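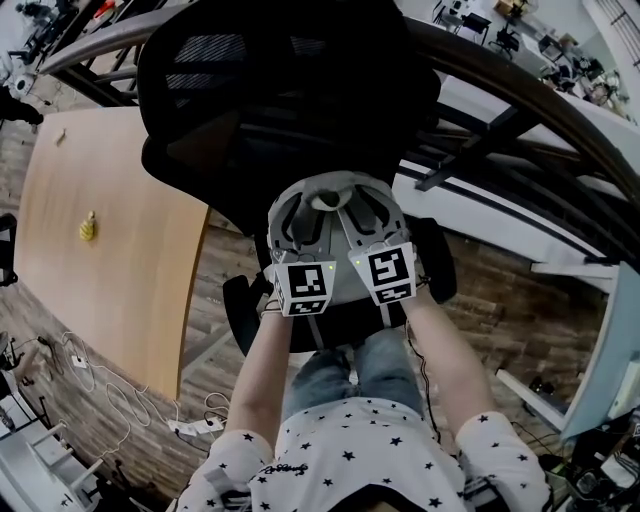

Magazine > Work > Features

The second life of the office chair

When Texier closed its downtown offices in January, it left behind 610 desk chairs. The lease gave the company 20 days to clear the building. A disposal firm quoted a price to crush the lot.

Renzo Zanetti made a lower offer. His shop, Komance, buys used office furniture, repairs it and sells it to schools, clinics and people who work from home. He had two trucks and four employees, and the job took them most of the month.

"The frame is almost never the problem," Zanetti says. "It's the gas lift, or a caster full of hair and carpet fiber. People throw out a good chair over a part you can change before lunch."

Chairs are hard to recycle whole. Foam, steel, nylon and fabric are bolted or glued together, and pulling them apart takes more labor than the scrap is worth. Most go to landfill when an office moves or redecorates.

Torben Steinbach bought furniture for large employers before he went to work for Zedia, a leasing company. He says replacement schedules have little to do with wear. A department gets a budget, the budget has to be spent, and the seating goes first.

Zedia now keeps title to the chairs it places and takes them back for repair. Margins are thin – a cheap new chair still costs less than a skilled hour at the bench in many cities. Steinbach expects that to hold until disposal fees go up.

Zanetti has sold most of the Texier chairs. The rest are stacked at the back of the shop, waiting on armrests.

Filed under: Offices, Repair, Secondhand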